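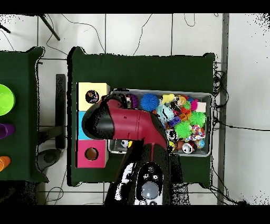
녹색 천을 덮은 테이블 위, 장난감이 담긴 회색 금속 상자

Calier 자료보관실 저장장치 안전 점검표
점검일: 9월 12일
점검자: Radka Zupan
대상: 백업 서버 Flesto, 보관용 디스크 선반, 테이프 캐비닛

표기: 양호 / 주의 / 조치 필요
의견란은 길게 써도 됩니다. 지난 4월 점검표에는 의견이 거의 없어서 이번에 비교할 때 꽤 애를 먹었어요.

1. 전원 및 배선

1-1 무정전 전원장치 자가 진단: 양호
의견: 배터리 교체 후 첫 점검인데 결과가 정말 좋습니다! 부하율 60%에서 경고음 없음.

1-2 전원 케이블 피복과 접속부: 양호
의견: 눌리거나 벗겨진 곳 없음. 뒤쪽 케이블에 라벨을 붙여 주신 분께 감사드려요. 선 찾는 시간이 확 줄었습니다.

1-3 멀티탭 연결 상태: 조치 필요
의견: 테이프 드라이브 쪽 멀티탭에 다른 멀티탭이 또 꽂혀 있었음. 현장에서 바로 분리했고, 벽면 콘센트 증설을 신청했습니다. 증설 전까지 드라이브와 라벨 프린터를 동시에 켜지 말 것.

2. 온도와 환기

2-1 흡기구 먼지 필터: 주의
의견: 아래쪽 필터가 회색이 다 됐어요. 예비 필터는 캐비닛 맨 위 칸에 있습니다.

2-2 팬 소음과 진동: 양호
의견: 4번 팬에서 나던 떨림이 사라졌습니다. 고무 와셔 하나 바꿨을 뿐인데 이렇게 조용해지다니, 괜히 한참 서서 듣고 있었네요.

2-3 소화기 압력과 위치: 양호
의견: 지침 녹색 구간. 가스식 소화기 앞에 빈 상자를 쌓아 두지 마세요. 점검 때 하나 치웠습니다.

3. 디스크

3-1 자가 진단 로그: 주의
의견: 대체 섹터가 늘어난 디스크가 하나 있음. 아직 정상 범위지만 교체 목록에 올렸습니다. Živković 쪽에 같은 용량 재고가 있다고 하니 주문은 어렵지 않을 듯.

3-2 배열 여유 용량: 양호
의견: 사용률 70%. 영상 원본을 테이프로 옮긴 덕을 톡톡히 봤습니다.

3-3 폐기 대상 디스크 보관: 조치 필요
의견: 폐기용과 재사용 대기용이 같은 칸에 섞여 있었음. 겉만 보면 구분이 안 됩니다. 폐기용은 잠금 칸으로 옮기고 일련번호를 대장에 적었습니다. 정전기 방지 봉투 없이 겹쳐 둔 것도 있었으니 꼭 봉투에 넣어 주세요.

4. 백업과 복구

4-1 야간 백업 완료 여부: 양호
의견: 실패 기록 없음.

4-2 복구 시험: 양호
의견: 제가 제일 좋아하는 항목! 임의로 고른 폴더에서 파일 800개 넘게 되살려 체크섬을 대조했고 전부 일치했습니다. 예전에는 파일 하나만 열어 보고 끝냈는데, Wistulex 스크립트를 쓰니 대조표까지 한 번에 나와요. 다음 점검자도 꼭 한번 돌려 보시길.

4-3 외부 보관 사본: 주의
의견: 테이프 운반함 잠금쇠가 뻑뻑함. 억지로 누르면 손가락이 끼일 수 있으니 윤활 전에는 두 손으로 천천히 닫기.

5. 작업자 안전

5-1 선반 고정 볼트: 양호
5-2 무거운 장비 이동용 대차: 양호
의견: 바퀴 브레이크 둘 다 잘 잡힘.
5-3 바닥 통로 확보: 주의
의견: 출입문 안쪽에 연장선이 늘어져 있음. 걸려 넘어지기 딱 좋은 높이라 벽 쪽으로 돌려 놓았지만 고정 클립이 필요합니다.

종합 의견
조치 필요 두 건 중 디스크 보관은 당일 처리, 멀티탭은 증설 대기 중. 전체적으로 4월보다 눈에 띄게 좋아졌고 복구 시험 결과는 자랑해도 될 수준이에요. 필터 교체 후에는 2-1 칸에 교체한 사람 이름을 적어 주세요.

댓글

보관실 야간조: 필터 교체했습니다. 위쪽 것도 같이 갈았어요.

Radka Zupan: 와, 빠르네요! 위쪽 필터 교체도 대장에 적어 두겠습니다.

영상팀: 4-2 스크립트, 대용량 파일 폴더에 돌려도 되나요?

Radka Zupan: 됩니다. 다만 백업 시간대와 겹치면 둘 다 느려지니 오전에 돌려 주세요. 결과 나오면 저도 보고 싶어요.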